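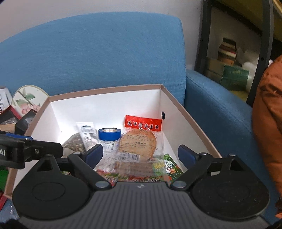
Shared Pantries Deserve a Budget Line

The town of Ullton spends money on benches, banners and a holiday tree. It should also fund the shared pantry at Riedl Hall, which serves 31 households on 4 shelves. Gifts from neighbors are welcome - they are also uneven, and they fall off each September. A grant of about $100 a month would cover staples through the lean weeks. The town of Dular adopted such a grant 11 years ago and has renewed it every year. The council should do the same.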